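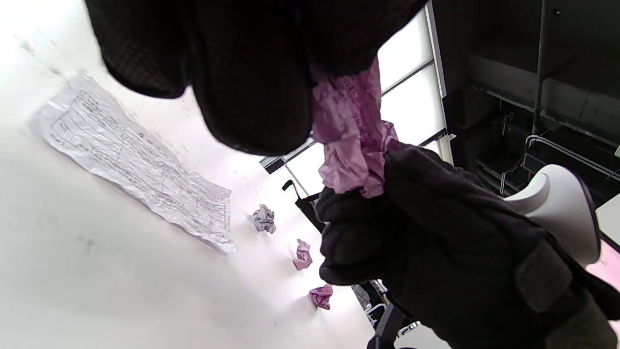 **Can crumpled paper be made flat enough to read and scan?**

Most ordinary office paper can, if you open it slowly and press it overnight. The creases will still show, but the text will usually be legible.

## What you need

- A clean, dry table
- Two sheets of plain blotting paper for each page
- A stack of heavy books, or a board with a weight on it
- An iron and a thin cotton cloth (optional)

## Open the ball

1. Find a loose corner and lift it. Leave the center of the ball alone until the outside has come free.
2. Work around the ball, pulling each fold outward a little at a time. Thin paper tears along sharp creases, so go slower there.
3. When a fold won't move, turn the ball over and try from the other side.
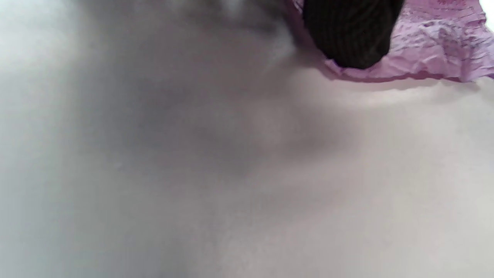

Tissue and other very light papers need a different touch. Lay the sheet down as soon as it is half open and finish with your fingertips, pushing from the middle out. Don't pull on opposite corners.

## Smooth and press

Put the page face up and stroke it with the side of your hand, first lengthwise, then across. Turn it over and do the same on the back. Place it between two sheets of blotting paper and put the weight on top. I leave mine for 18 hours - overnight plus the morning is fine.

If you want to iron it, test a corner first. Use the lowest heat with no steam, keep the cloth between the iron and the page, and never iron thermal receipts. They turn dark.

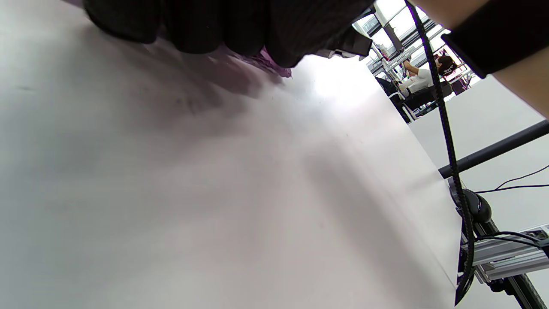

Check colored paper before it goes under the weight. Some dyes rub off, especially if the paper is damp, and can mark the page next to it. Press colored sheets separately and change the blotting paper between batches.

## Scan it

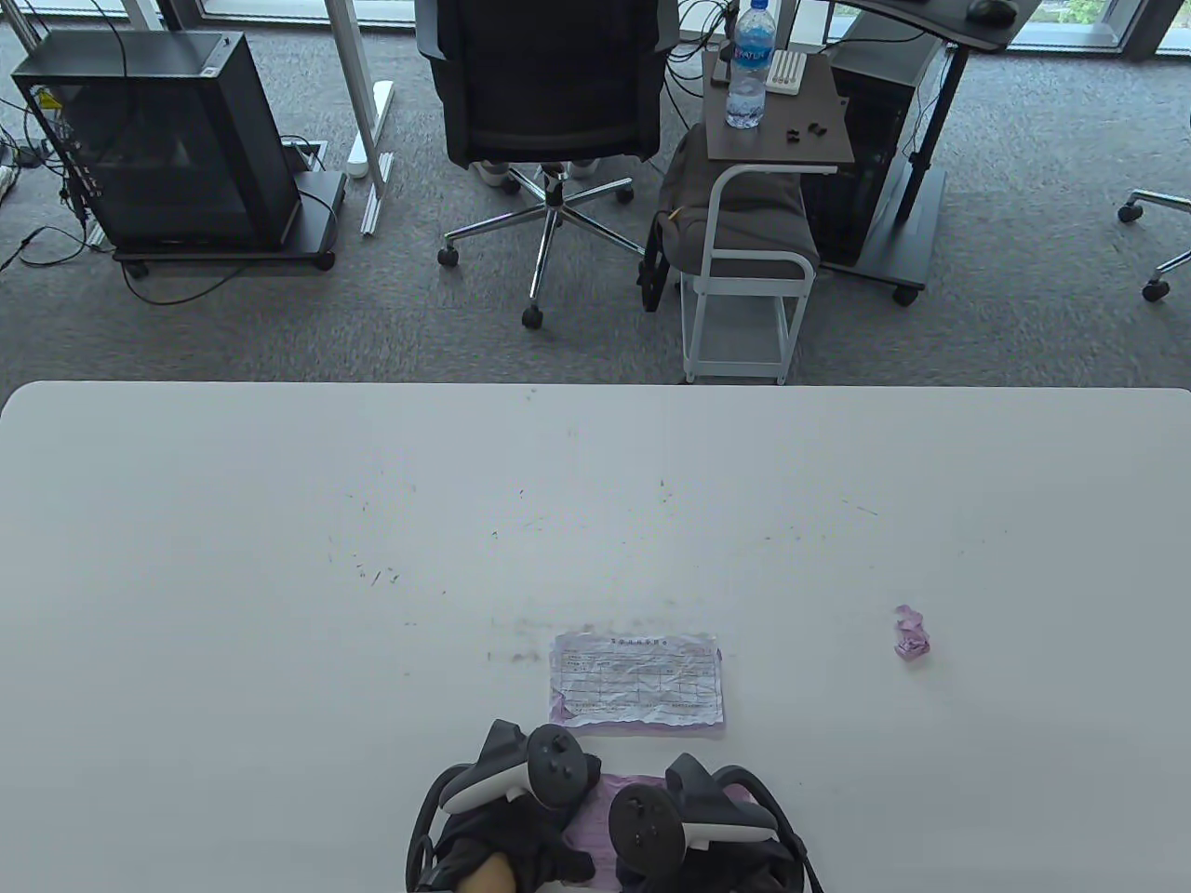

Forms are harder to scan than plain text. The ruled lines bend wherever the paper is still raised, and software that looks for straight columns will lose its place. On a page like the wrinkled one with the printed grid, flattened out but with its edges still ragged, I would press it again before scanning. The small wadded ball to the right of it needs opening from the first step.

Scan in color at the highest setting you have room to store, and keep the lid closed with light pressure. If creases throw shadows across the text, rotate the page a quarter turn and scan again.

*Gorazd Kelmendi, updated 20th January*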